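Domlow Flat-Pack Mailer Cartons, Yellow-Orange Series

1/5/19
By Valter Skjelbred
Reading time: 2 min

Search products Enter keyword or SKU Go

The Domlow 484 is a one-piece die-cut mailer for small, light goods. It ships flat, folds by hand and closes with tuck tabs, so no tape is needed on the base. Color runs through the outer liner only – the inside is natural kraft.

Blanks are creased on Gedeck tooling. Fold each crease to a full right angle before locking the side tabs. Blanks stored below normal room humidity may crack along the score, and should rest in the packing area overnight before use.

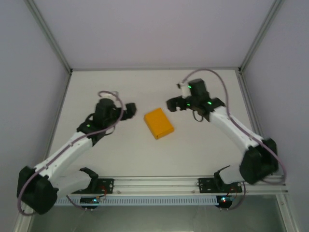
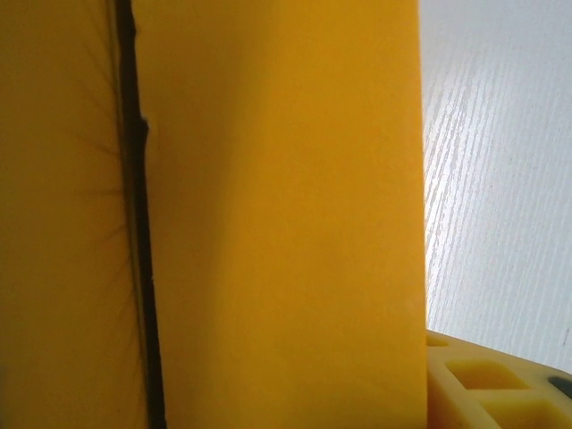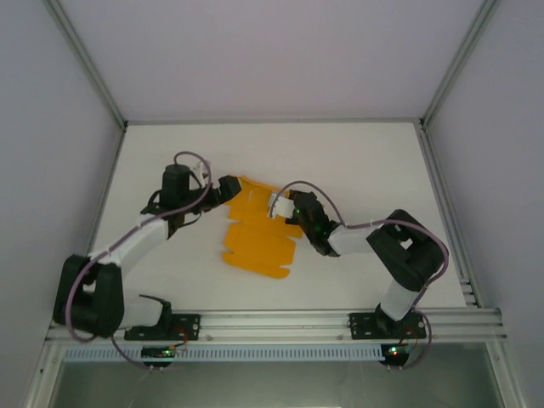 First image: box in yellow-orange. Third image: flat die-cut sheet.

Packed in bundles of 10, with 100 or 500 blanks per case. Cases of 500 ship on a half pallet. Part pallets are strapped, without corner boards unless ordered.

Printing: one color, outer face, water-based ink. Artwork must stay clear of creases and slots. The Avcı coating is optional and adds scuff resistance, but labels with weak adhesive will lift from it. Test the label stock first.

The older Lollus mailer has a different tab layout and the two should not be mixed on one line. Remaining Lollus stock is sold by the case until September – no returns on opened cases.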